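3.2. Materiales y disposición de los objetos

El estudio aborda la clasificación de alimentos de juguete como tarea de mesa, en la que el participante decide qué piezas permanecen en el recipiente de almacenaje y cuáles pasan al recipiente de servicio. Siguiendo la propuesta de Sutter y Obeidat, se distinguió entre almacenaje (cesta de mimbre con bordes altos) y servicio (cuenco o plato de perfil bajo). La distinción es funcional: el primero oculta parte del contenido y el segundo lo expone por completo. Las hortalizas proceden del lote Zolwood, utilizado ya en el piloto de Jidville, y se eligieron por la diferencia de silueta entre ellas – alargada, redondeada o foliácea – y no por su valor nutricional. La Figura 1 recoge tres configuraciones. En la primera (a), la patata y el pepino quedan en la cesta y la zanahoria ocupa el cuenco ovalado, colocado sobre la bandeja negra.
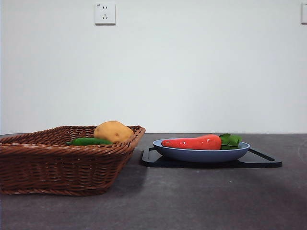
3.3. Oclusión por el borde de la cesta

La altura del borde condiciona qué piezas se identifican sin manipular el contenido. En las sesiones de Lestside se observó que los participantes nombraban antes las piezas que sobresalían, con independencia de su tamaño real. Para la codificación se consideró «expuesta» toda pieza cuyo contorno superior rebasara el borde, y «semioculta» aquella de la que solo se percibía una franja. El criterio se aplicó desde un punto de vista lateral, próximo al de un participante sentado. Las piezas situadas por completo bajo el borde se codificaron como ausentes a efectos del recuento visual, aunque el codificador conociera su presencia por el protocolo. La configuración (b) corresponde a la condición de cesta cargada, con el plato redondo sin piezas.
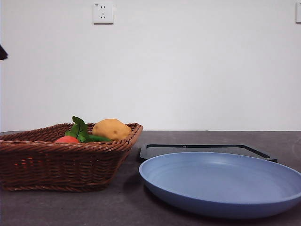 El análisis de la oclusión se realizó sobre 300 ensayos, de los que se descartaron dos por registro incompleto. Cada ensayo fue codificado por Joelle Sleiman y Severino Barroso de forma independiente, y las discrepancias se resolvieron en una tercera lectura. La mayor parte de ellas afectó a piezas semiocultas. En (b), por ejemplo, la patata rebasa claramente el borde y no plantea duda, mientras que el tomate apenas asoma sobre la parte frontal y el pimiento, tendido delante de la patata, queda en parte por debajo. La hortaliza de hoja constituye un caso distinto: al estar en posición vertical, su visibilidad depende de la orientación más que de la profundidad a la que se apoya. Por este motivo la orientación se introdujo como covariable en el modelo.

3.4. Aproximación de la pieza al plato

La tercera configuración atiende al traslado. En las piezas asimétricas, la zanahoria en particular, la orientación durante la aproximación anticipa en parte la posición final, y el extremo con hojas exige un margen mayor que la punta. La codificación registró el sentido de la punta, la inclinación del eje y la posición de la pieza respecto al borde del plato antes del contacto. En (c) la punta se dirige a la izquierda y ligeramente hacia abajo, y rebasa por poco el borde izquierdo del plato.

Figura 1. Configuraciones de la tarea: (a) reparto entre cesta y cuenco; (b) cesta cargada y plato sin piezas; (c) zanahoria suspendida sobre el plato. 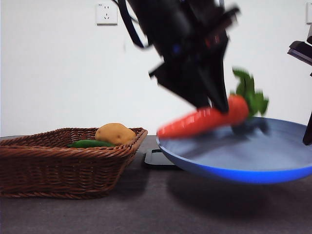 Ghassan Abu Hammour objetó, durante la discusión del protocolo en Acuña, que el sentido de la punta no debería tratarse como variable independiente, «porque en una pieza con hojas el agarre ya restringe las orientaciones posibles». Propuso registrar en su lugar el punto de agarre y derivar de él la orientación. La objeción se incorporó de forma parcial: ambas variables se conservan en la base de datos, pero solo el punto de agarre entra en el modelo principal. El sentido de la punta se reserva para el análisis exploratorio de la sección 4.3, junto con los ensayos en los que la pieza se soltó fuera del plato.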